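# devwood-letters

Hi! If you landed in this repo you're probably either a cousin or somebody who likes old mail. Both welcome. What lives here is a plain text collection of family letters, typed up from paper, plus a spreadsheet that says who wrote what to whom. I'm Trinity Kowalczyk, I do the typing, and Ruth Dobson reads my typing and tells me where I've gone wrong (often).

The whole thing sits on desktop towers at home and gets pushed here when I remember. Some pictures of a tower opened up:

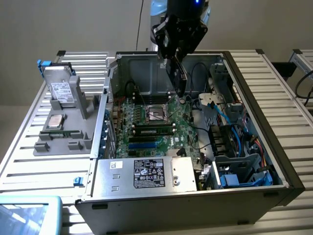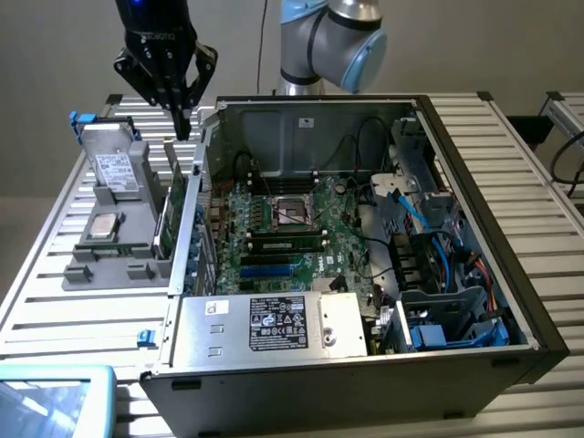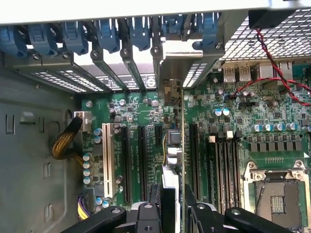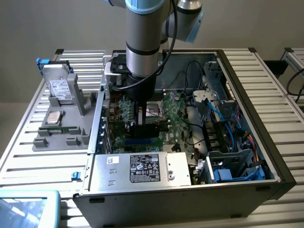
*Desktop tower with the side panel off and the green motherboard showing.*

## What's in the folders

- `letters/` one text file per letter
- `envelopes/` whatever was written on the outside, when the envelope survived
- `people.csv` names, nicknames, and who's married to who
- `places.csv` town names in every spelling I've met so far
- `notes/` me thinking out loud, skip it if you're in a hurry

There are 35 letters so far. They came out of 2 shoeboxes, one from my aunt's closet in Devwood and one that Ruth had been keeping under a bed. I'm told there's a third box in Pruvberg and I'm working on it (hi, Uncle, if you're reading, I'll pay the postage!).

## Where the letters come from

Most of them are between two sisters. One stayed on the farm outside Pornberg and the other married and moved to Pruvberg, and they wrote to each other for years about the weather, the price of eggs, whose baby had a cough, and a long argument over a sewing machine that one of them had borrowed. I love the sewing machine argument. It runs through 10 letters and I still don't know who ended up with it.

The rest are odds and ends. Birthday notes, a recipe for plum dumplings with the flour left out, and a very stiff letter from a landlord. There's also a stack of short ones from a man who signs himself only "Sowa," and if you know who that was PLEASE open an issue. Ruth thinks he was a lodger. I think he was courting somebody. The letters are mostly about mushrooms so they don't help either of us much.

## How I typed them

I keep the spelling the way it was written, even when it hurts. If a word is spelled three ways in one letter you get it three ways. Line breaks are not kept, paragraphs are. A few marks you'll run into:

- `[?]` after a word means I'm guessing
- `[...]` means I can't read it at all
- `{torn}` the paper's gone
- `{margin}` it was written up the side, which the younger sister did every single time she ran out of room

Underlined words have underscores on both ends. Crossed-out words are kept if I can read them, inside tildes. I went back and forth on that last one. It feels a bit like snooping, but some of the best lines are the ones she changed her mind about, so they stayed in.

The Polish bits are left in Polish with my translation under them. My Polish is kitchen Polish. I can talk about soup all day long, but anything to do with land or taxes should be taken with a pinch of salt until Ruth's been through it. Her fixes are marked `RD` in the notes column.

## File names

Each file starts with the year if I know it, then the writer, then a number. Undated letters start with `xxxx`. I tried sorting the undated ones by ink color for a while and that was a mess, so please ignore the `ink` column in the spreadsheet. I keep meaning to take it out.

## What's missing

Quite a lot! I've left out 3 letters that talk about people's health in a way I wouldn't want mine talked about. There are no scans either. The paper is thin and the ink shows through from the back, and the scans I did make were so gray they weren't worth the space. I might try again with a sheet of black paper behind each page, which Ruth says works well.

The dates are shaky in the Pruvberg letters. The younger sister liked to write "Sunday evening" and leave it there.

## Using it

Go ahead and read, quote, print it out for your mom. If you put a piece of it on a website, please link back and keep the square brackets in. A guess of mine with the question mark taken off turns into a fact very fast, and I've already seen one wrong middle name show up on a family tree.

If you find a mistake, an issue is best. Email is fine too but I lose email.

## Changes

- April 2026: added the landlord letter, fixed the dumpling recipe (it said sugar, not salt, sorry to anyone who made it)
- Before that: split the big file into one per letter, started `places.csv`
- Before that: one enormous document with no page breaks, we don't speak of it

Next up is the rest of the Sowa pile, then the envelopes, where I've only done the ones with readable postmarks.

---

35 shares · 3 comments

**plumjar** My grandmother used that same recipe and she left the flour out too! I think they just added it until it felt right.

**R. Dobson** Trinity, the word in the second egg letter is "geese." I have told you this. Also he was a lodger.

**marten_k** Is the sewing machine maybe the one in the Pornberg house? There was one in the back hall when I was little, with a cloth over it. I'll ask my dad.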